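계산대 옆 바구니와 작은 주방용품 코너를 다시 정리했습니다

린데일 생활용품점 소식지 11월호에서는 매장 안쪽, 작은 주방용품 코너 이야기를 합니다. 보관 용기, 숟가락, 젓가락 받침, 작은 접시처럼 손바닥에 올라가는 물건을 모아 둔 자리입니다. 지난 호가 나간 뒤 이 코너의 위치가 어디로 바뀌었느냐는 문의가 여러 번 들어왔습니다. 코너는 입구에서 들어와 왼쪽 두 번째 통로로 옮겼고, 장바구니를 쌓아 두는 자리도 그 통로 끝으로 같이 옮겼습니다.

장바구니는 계속 회색 플라스틱 제품을 씁니다. 벽에 구멍이 줄지어 난 바구니라 물로 헹구면 금방 물이 빠집니다. 예전에 쓰던 천 가방은 무게가 덜 나가는 대신 그릇이 한쪽으로 몰려서 부딪히는 일이 잦았습니다. 바구니는 바닥이 평평해 용기를 눕혀 놓기 좋습니다.
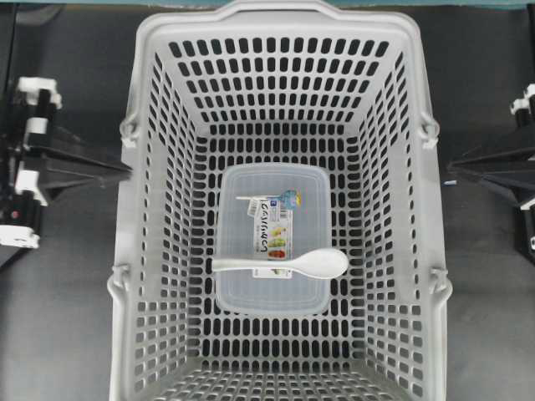
파른소프, 11월

보관 용기부터 말씀드리겠습니다. 올가을 가장 많이 찾으신 것은 뚜껑이 있는 반투명 직사각형 용기입니다. 반찬을 나눠 담는 용도로 사 가시는 분도 있고, 티백이나 양념 봉지를 모아 두려고 사 가시는 분도 있습니다. 일본어 라벨이 붙은 수입 제품은 라벨만 보고 용량이나 재질을 알기 어렵다는 말씀이 있어서, 선반 가격표 아래에 우리말로 적은 작은 안내를 따로 붙였습니다. 안내에는 용량, 전자레인지 사용 여부, 식기세척기 사용 여부를 적습니다. 적혀 있지 않은 내용은 저희도 확인하지 못한 것이니 직원에게 물어봐 주십시오.

용기를 고르실 때는 집에서 이미 쓰고 계신 용기의 폭을 재어 오시는 것이 좋습니다. 냉장고 선반에 나란히 넣으려고 샀는데 모서리가 조금씩 어긋나 쌓이지 않는다는 이유로 바꾸러 오시는 경우가 있습니다. 줄자는 용기 선반 옆 고리에 걸려 있습니다. 뚜껑을 열어 보셔도 되지만 라벨이나 포장 띠가 뚜껑과 몸통을 함께 감고 있는 제품은 뜯지 말아 주십시오. 같은 크기의 견본을 맨 아래 칸에 두었습니다.

새 용기는 한 번 씻은 뒤 뚜껑을 열어 하룻밤 말려서 쓰시기를 권합니다. 김치나 카레처럼 색이 진한 음식은 반투명 용기에 물이 들 수 있습니다. 이런 음식은 유리 용기에 담고, 반투명 용기에는 썬 채소나 삶은 달걀, 마른 재료를 담으면 오래 깨끗하게 씁니다.

라벨을 떼는 방법도 자주 물으십니다. 종이 라벨은 미지근한 물에 담가 두었다가 손가락으로 밀면 대부분 떨어집니다. 접착제가 남으면 식용유를 조금 묻혀 문지르고 주방 세제로 씻어 내십시오. 칼이나 철수세미로 긁으면 표면에 흠집이 생기고 그 자리에 때가 낍니다. 카드처럼 끼워진 라벨은 그대로 빼면 됩니다. 제품 번호가 적힌 라벨은 교환할 때 필요하므로 며칠은 버리지 말고 두시기 바랍니다.

바구니 담는 순서도 적어 둡니다. 장을 다 보고 계산대에 오셨을 때 작은 물건이 큰 물건 밑에 깔려 있으면 꺼내는 데 시간이 걸립니다. 넓고 납작한 것을 바닥에 놓고, 용기는 뚜껑이 위로 가게 놓고, 숟가락 같은 긴 물건은 벽 쪽에 붙여 눕히면 됩니다. 벽의 구멍으로 가느다란 손잡이가 빠져나오는 일이 있으니 젓가락과 찻숟가락은 용기 안에 넣어 오셔도 괜찮습니다. 계산대에서 꺼내 달라고 말씀만 해 주십시오.

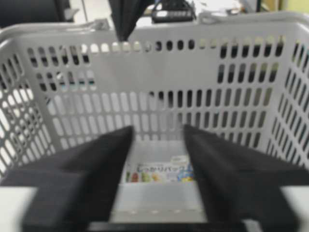

통로 끝에서 쓰는 회색 장바구니. 바닥에 라벨이 놓여 있다.

계산이 끝난 바구니는 한 번씩 안을 들여다봐 주시기 바랍니다. 영수증이나 라벨처럼 얇은 종이는 바닥에 붙어 잘 안 보입니다. 지난달에도 제품 번호가 적힌 종이를 두고 가셔서 교환할 때 같은 물건을 찾느라 오래 기다리신 분이 있었습니다. 두고 가신 종이는 계산대 아래 상자에 모아 두고 다음 호가 나올 때까지 보관합니다.

바구니는 매주 목요일 문을 닫은 뒤 한꺼번에 씻습니다. 씻은 바구니는 거꾸로 엎어 말린 다음 다시 쌓습니다. 손잡이가 헐거운 것은 빼내어 창고 선반 정리용으로 돌립니다. 집에서 비슷한 바구니를 쓰시는 분은 구멍 안쪽을 못 쓰는 칫솔로 문질러 보십시오. 먼지가 모이는 곳은 바닥과 벽이 만나는 줄입니다. 햇볕에 오래 두면 플라스틱이 푸석해지므로 그늘에서 말리는 편이 낫습니다.

바구니를 집으로 가져가도 되느냐는 질문도 있었습니다. 매장용 바구니는 드릴 수 없고, 같은 용도의 바구니를 오르카우 지점에서 팝니다. 파른소프 매장에서 주문하시면 오르카우에서 오는 차편으로 받아 드립니다. 주문서에는 제품 번호 1372번을 적어 주십시오. 조금 더 깊은 것은 1456번입니다. 두 제품은 깊이만 다르고 입구 크기가 같아서 서로 겹쳐 둘 수 있습니다.

이제 숟가락입니다. 국물용으로 쓰는 흰 숟가락을 코너 가운데 칸에 두었습니다. 둥근 부분이 넓고 손잡이로 내려가면서 좁아지는 모양입니다. 흰 숟가락이라도 도자기와 플라스틱은 쓰임이 조금 다릅니다. 도자기는 뜨거운 국물을 떠도 냄새나 색이 배지 않지만 떨어뜨리면 깨집니다. 플라스틱은 가볍고 아이들이 쓰기 편하지만 끓는 냄비에 걸쳐 두면 모양이 변할 수 있습니다. 선반에는 재질별로 칸을 나누어 놓았고, 한번 집었다가 내려놓으실 때는 원래 칸에 돌려놓아 주시면 고맙겠습니다.

손잡이 길이도 보십시오. 깊은 국그릇에 쓰실 거라면 짧은 숟가락은 그릇 안으로 미끄러집니다. 집에서 쓰는 그릇을 가져와 맞춰 보셔도 좋습니다.
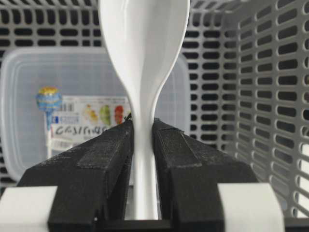 딜레크 카라카야 님은 흰 숟가락은 손잡이가 좁아지는 곳을 제일 먼저 닦아야 한다고 적어 보내셨습니다. 국물을 떠먹고 나면 그 잘록한 데에 기름기가 남는데, 둥근 쪽만 닦고 헹구는 사람이 많다고 합니다. 또 숟가락을 통에 꽂아 말릴 때 둥근 쪽이 위로 가게 꽂으면 “물이 손잡이를 타고 내려가 통 바닥에 고이니” 통 바닥도 자주 닦으라고 하셨습니다.

매장에서도 같은 말씀을 드리고 싶습니다. 숟가락 통은 바닥에 구멍이 있는 것을 고르시고, 구멍이 없으면 행주를 접어 깔고 매일 바꿔 주십시오. 도자기 숟가락을 여러 개 한 통에 꽂으면 서로 부딪혀 가장자리가 이가 빠집니다. 통을 둘로 나누어 쓰는 것이 가장 간단합니다. 이가 빠진 숟가락은 입에 대는 물건이니 더 쓰지 마시고, 소금이나 설탕을 덜어 내는 용도로도 권하지 않습니다.

포장에 대해서도 바뀐 점이 있습니다. 도자기 숟가락은 이제 한 개씩 얇은 종이로 말아 드립니다. 3개 이상 사시면 보관 용기에 담아 가시는 방법도 있습니다. 용기를 함께 구입하신 분께는 계산대에서 종이로 만 숟가락을 용기 안에 넣어 드립니다. 들고 가시는 동안 흔들림이 적고, 집에 가서 버릴 포장도 줄어듭니다. 선물 포장은 예전과 같습니다. 상자는 따로 고르셔야 하고 리본은 흰색과 남색이 있습니다.

에르소이 거리 쪽 문은 공사 때문에 이달 말까지 닫습니다. 무거운 물건을 사시는 분은 주차장 쪽 문을 이용해 주십시오. 그 문은 오전 10시에 열립니다. 바구니는 양쪽 어디에 두고 가셔도 되지만 문밖으로는 가지고 나가실 수 없습니다.
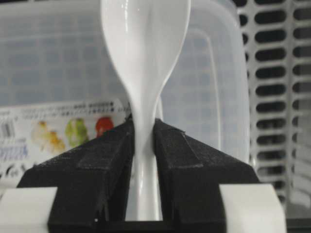

숟가락 한 개만 따로 사도 교환이 됩니까?

낱개로 사신 숟가락도 쓰지 않은 상태이고 영수증이 있으면 2주 안에 바꿔 드립니다. 다른 재질로 바꾸실 때 생기는 차액은 계산대에서 정산합니다.

이번 호에 실린 물건 가운데 재고가 적은 것은 반투명 용기의 가장 작은 크기입니다. 들어오는 날짜는 매장 앞 게시판에 적어 두겠습니다. 게시판에는 오르카우 지점의 재고도 함께 적습니다. 전화로 물어보실 때는 제품 번호를 먼저 말씀해 주시면 답을 빨리 드릴 수 있습니다.

다음 호에서는 도마와 칼꽂이를 다룹니다. 쓰시면서 불편했던 점이나 손질 방법을 적어 주실 분은 계산대에 쪽지를 남겨 주십시오. 이름을 싣기를 원하지 않으시면 쪽지에 그렇게 적어 주시면 됩니다.

글 플로렌시우 가르시아, 린데일 파른소프 매장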